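Bonfire Supper FAQ

What time should I turn up?

Any time after five! We light the fire at six, and I like everyone to have a hot drink in their hand by then. It's the last bit of October, so bring a proper coat.

Do I need to book?

Yes please. The field at Wikmont holds 130 and we filled it last year. Tickets are £12, and under-fives come in free.

What's the food like?

Gorgeous (I'm biased, I peel the potatoes). Myrtle Pruitt does her sausage and bean stew, and Shirin Salehi is bringing some 30 trays of flatbread -- get there early for those.

Can I bring my dog?

I'd leave them at home, what with the bangs. Mine hides under the bed with the radio on. 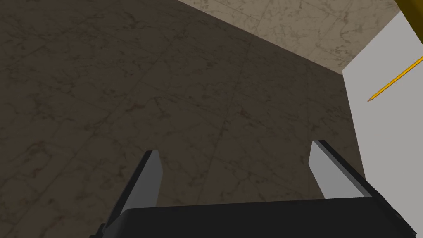
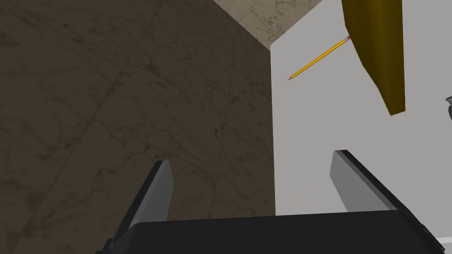
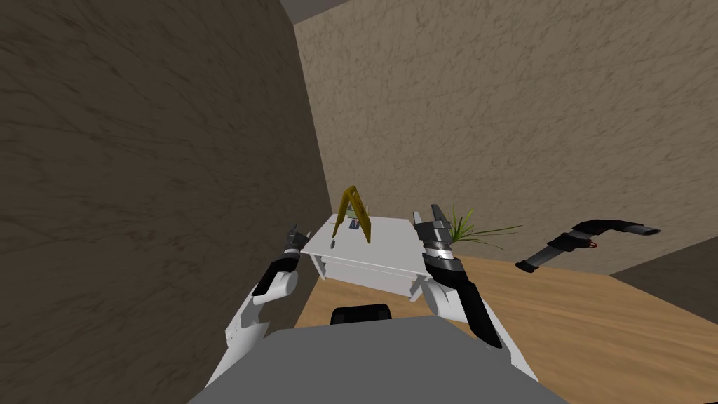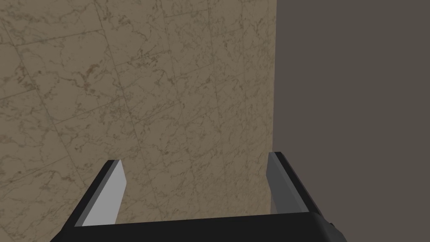 Is there parking?

There's room for 20 cars by the gate, and after that it's the lane. Walk if you can, it's a lovely stroll with a torch!

What if it rains?

We carry on -- drizzle never hurt a jacket potato. If it's blowing a gale I'll email everyone by lunchtime.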